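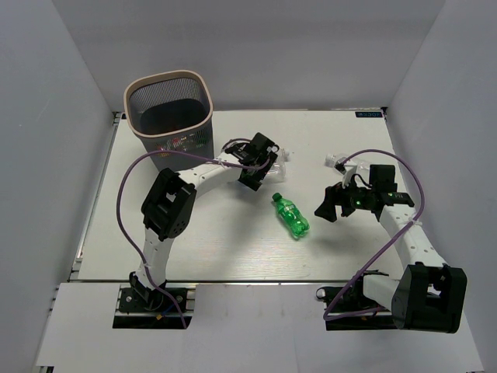 Sorting Plastic Bottles for Recycling at Home or in a Small Office

Applies to: PET drink bottles, colored and clear, up to 2 liters. Not for oil, solvent or pesticide containers.

This procedure covers emptying, rinsing, flattening and binning plastic drink bottles before curbside or drop-off collection. It assumes one bin and one work surface. Local rules take priority over anything below. Check your hauler's list first, in particular on caps and on colored plastic.

What you need

A rigid bin with straight or slightly tapered sides. Slots near the top are useful for airflow. Avoid solid lids on a bin that holds rinsed bottles, which carry some water in with them.
A table or counter that wipes clean.
A sink or bucket.
A dish towel or drying rack.
Two bags or boxes if your hauler wants clear and colored plastic kept apart.

Step 1. Check the resin code

Turn the bottle over and find the number in the triangle on the base. Most water and soda bottles are 1 (PET). Milk jugs and many detergent bottles are 2 (HDPE). Both are widely accepted, but some programs take them in separate streams. Bottles with no code go in the trash unless your hauler says otherwise.

Step 2. Separate by color

Clear PET has the highest resale value. Green is usually accepted and is baled with other green material or with mixed color. Light blue is treated as clear by some facilities and as color by others. If your program is single stream, skip this step; the sorting line does it optically.

Step 3. Empty and rinse

Pour out what is left. Fill the bottle to a quarter with cold water, close it, shake for a few seconds and drain. One rinse is enough for water, tea and soda. Juice and dairy drinks need a second. Hot water will warp thin PET and make the cap hard to remove.

Stand the bottles upside down on the rack until they stop dripping. They do not have to be fully dry.

Step 4. Labels and caps

Leave paper and thin film labels in place. They come off in the wash at the plant. Full-body shrink sleeves should be removed: cut down the side with scissors and peel.

Caps are polypropylene or HDPE. Most programs now want them screwed back on. Loose caps fall through the screens and end up as residue.

Step 5. Flatten, if allowed

Where bottles are sorted by machine, a fully flat bottle can be misread as paper. Press it from the sides until it is about half its original thickness, then replace the cap to hold the shape. Do not crush from top to bottom. Deposit bottles must stay whole, with the barcode readable.

Typical volumes for a standing bottle, with the space it takes once pressed, depend on wall thickness. A 500 ml water bottle presses down easily by hand. A 300 ml juice bottle is stiffer and gains you little; leave it whole.

Step 6. Load the bin

Put the large bottles in first, lying down, and fill the gaps with small ones. Stop below the rim. Do not bag the contents unless the program requires it. Film bags wrap around sorting shafts and are the most common reason a load is refused.

Position the bin at the back corner of the work surface or on the floor next to it, with the opening toward you. Keep unsorted bottles in front and work in one direction.

Step 7. Clean the bin

Wash the bin once a month with warm water and dish soap. Brush the slots from the inside. Sugar residue collects along the lower edge of the slots and attracts fruit flies from late spring on.

Troubleshooting

Bin smells after a few days: a dairy or juice bottle went in with residue. Take it out and rinse again.
Pressed bottles spring back: the cap was put on after the bottle refilled with air. Hold it pressed while you tighten.
Hauler left the load: look for bags, food trays or a pump dispenser. Pumps contain a metal spring and go in the trash.

Written by Ulises Tapia. Checked by Ishbel Rankin. Last revised June 2025.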